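Last updated: August

Speaker notes — Setting out a grab-and-go snack counter

Slide 1. Opening

Say hello, check the mic at the back. Slides are 80 per cent photos, so I won't be reading off the screen much. Questions at the end.

The talk covers the small counter we set up for Clultis: one table, no kitchen behind it, food you can pick up and walk off with. Our first order was 261 items and I got the layout wrong. Most of what follows is what we changed.

Slide 2. Bagged sandwiches
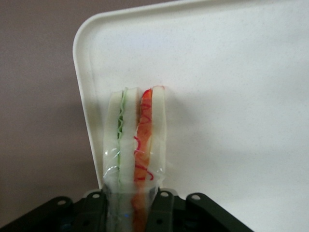
Sandwiches sell on their cut side. People want to know what's in it before they pick it up, and they don't want to turn it over to find out. Clear bag, standing up, layers facing the customer. With the green of the lettuce on one side of the middle slice and the tomato on the other, you can read this one from a step away. Folded paper looks nice but it hides all of that, and then you need a label on every one.

Mention the bag size. Ruchti sells a small and a medium. We take the small. If there's too much spare film the sandwich slides around and the filling drifts to one end.

Ask the room: who still uses paper? Wait for hands.

Slide 3. The tray in the middle

Give this one a couple of minutes. I used to fill the whole table. It looked generous at nine in the morning and like a jumble sale by noon. Now the centre is kept for the tray, where each order gets put together, and the stock goes around the outside.

Walk through the order of work: tray down, main item, side, drink, hand it over. Whoever is serving should be able to reach the lot without walking.

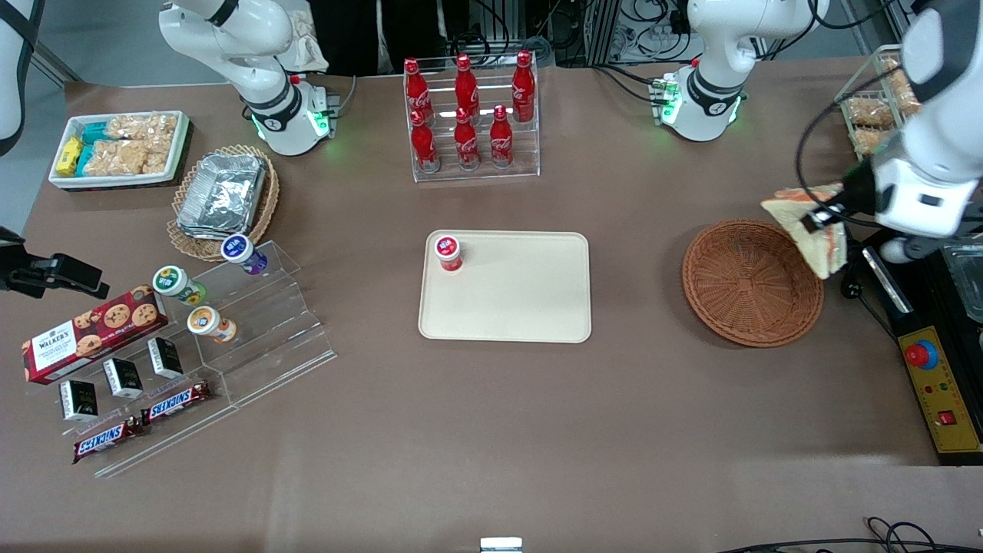

Centre tray with the drinks on a stepped stand at the back.

Points to make:

Drinks at the back, on steps. The second row of Coca-Cola is higher than the first, so neither one hides the other.

Bags of puffed rice crackers go in a tray, with the wrapped snack packets at the other end. They slip off everything else.

Baskets for things that don't stack neatly. Foil goes in one, bread in another. The round wicker ones come from Vornetti and they wipe down fine.

Keep the small white bottles on the tray to one at a time — more than that and people stop to choose.

Slide 4. Costs

Old layout, weekly stock: $1634. New layout: $1530. The saving is mostly sandwiches we no longer throw out. Say clearly that this is one site and one month.

Brustus quoted us for a chilled cabinet as well. Skip this if time is short.

Slide 5. Questions

Likely ones: allergen labels, how long bread can sit out, whether we'd do hot food (no). Handout is on the table by the door. Pack up the samples before the Monday group needs the room.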